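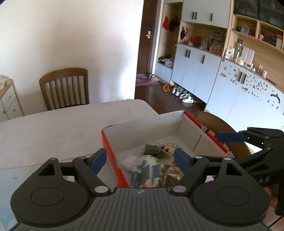
A plush monkey and a few small items in an open box.

Regular readers will know that this blog concerns household moves and the keeping of family belongings. The present entry addresses storage between two homes, a matter on which I receive more letters than any other.

My own move from Pletlow to Clullance was completed in November. The new house was not available until 15 days after the old one had been given up, and a storage unit was rented for the interval. Three firms were asked for a price. Vlachopoulos was selected on the strength of its written terms, which state the access hours plainly and require 14 days of notice to close an account.

Readers are advised to request the following in writing before signing:

The date on which the first charge falls due.
The limit of the insurance included. In my case it was $1,000, and additional cover was purchased separately.
The name of the person who holds the spare key.

Dale Lévesque wrote to ask whether boxes should be numbered or named. Both methods are acceptable. I number the boxes and keep the list in a notebook that travels with me. Box 2 was misplaced for most of a Monday and was found under the stairs.

Furniture should be stored upright where the maker permits it, and mattresses should never be placed directly on a concrete floor.

The next entry will cover change-of-address notices, including those for magazines and the public library.

Hertta Turunen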